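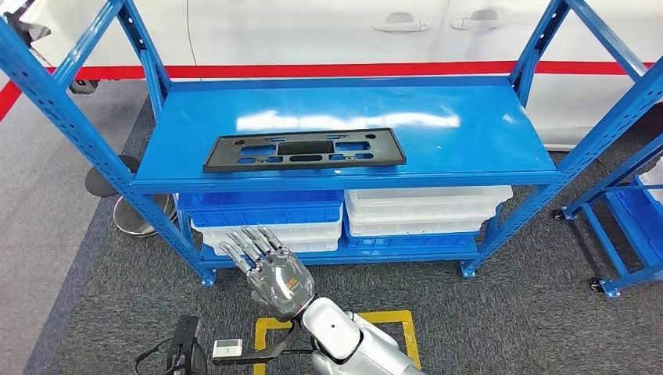 Resources > Talks > Speaker notes

Print this page | E-mail this page

Do we need another rebrand?

Open with the Kestard logo, old and new. Wait. Let them find the difference. (It's the k.)

Kestard paid for 547 hours of studio time. I've read the case study twice and still can't say what problem it solved. "Fresh" isn't a problem.

Next slide: Rostent packaging. Custom typeface, 10 weights. The box uses two. Ask who in the room has sold a client a weight they never used. Raise own hand.

Zavala survey. They say 4,000 shoppers preferred the new label. Preferred it to what? The old one wasn't shown. Go slow here, people write this down.

Plidley, if time. Small print run, 200 posters, hand lettered, no strategy deck. I like these, but I don't know that they sold any tickets either. Say so.

Skip the color wheel slide. Questions until 4:30, then they need the room.

Shares: 10 | Comments (0)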